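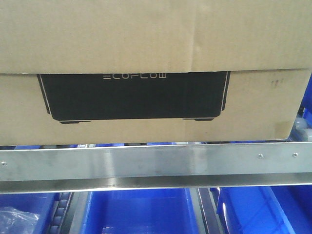
From: Ha-rang Joo
To: mumska-data
Date: 10 April 2018
Subject: Re: [mumska-data] carton episodes, what to keep

Answers below, then a couple of requests.

> We loaded the Stastow episodes last night. There are 54
> of them under "carton" and the labels don't agree. Some
> stop when the fingers close on the cardboard, others go
> on until the arm is back at its start position. Which is
> right? Also, do we throw out the ones where the operator
> misses the first grasp and tries again?
> – Bailly

The longer ones are right. An episode ends when the arm is back at its start position and the operator lets go of the controls. The short ones came from the old instruction sheet, which stopped at the grasp. I count 18 of those. Please move them to a separate folder and leave the files alone, as Cliltley still wants them for the grasp-only model.

Keep the retries. If the first try misses and the second one gets there, that is a good episode and we have too few of them. Mark it "retry" in the notes column. Drop an episode only if a video stream is missing or the operator called it off.

On wrist views, the close ones are worth having even when they look poor.
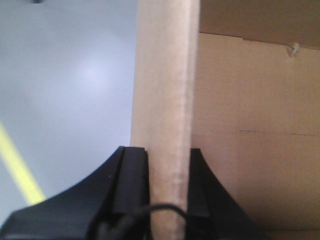
With the cardboard nearly edge-on between the fingers, the fixed view can't tell you much about where the fingertips are, so don't filter on sharpness for that stream. The script had a blur cutoff and it was rejecting the parts we need most. I have taken it out.

Two requests for the next batch:

Change the starting pose of the arm between episodes. In 23 of the ones I checked it was the same to within a few millimeters – the model will learn that pose and not much else.

Write the task line before recording, in plain words, and use the same word for the same part of the carton each time. We have "flap", "lid" and "top" mixed together now.

I'll send the new sheet when Cliltley has read it.

Ha-rang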